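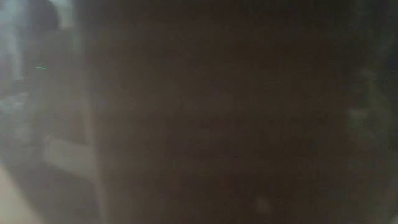 Amândio Amaral asked whether the second arm was worth the money, as he has a budget for one and a half and would like to know where the half should go. My answer is to put it into the table, and to wait for the second arm until you can pay for it in full.

We bought the two-arm bench through Suvport in September. The arms took most of the quote. What we had not planned for was everything else: the extrusion frame, spare gripper fingers, lighting, power leads and a set of mugs to practise on. The extras added 17 per cent. Delivery took 31 days, against the 12 we were told.

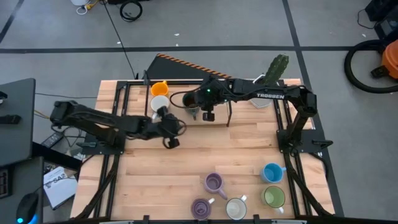
Both arms at the far end of the bench, working among mugs.

Mugs are a cheap and fair test. The handles all differ, and a gripper that copes with a straight-sided one can make a poor job of a tapered one. Buy odd ones -- matching sets teach you very little. Allow floor space on every side as well, and more for cables than the drawing shows.

Support has been good. Setting up took us two afternoons, one of them spent on a missing bracket. The manual is thin on mounting, and Suvport should fix that at this price.
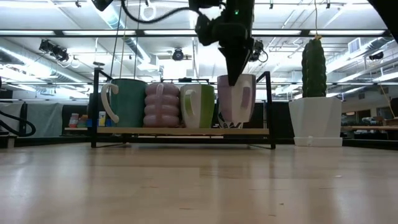 Review by Tiruwork Berhe
Bench and shelf tests: Anjana Khan

Shelf work is where I would be careful with the budget. A raised rack needs more reach than a flat table, and the cheaper Dikum arm we had on loan fell short at the back of ours. Measure your shelf before you ask for a quote.

I would buy the bench again, with the frame ordered first and a service plan left until the second year.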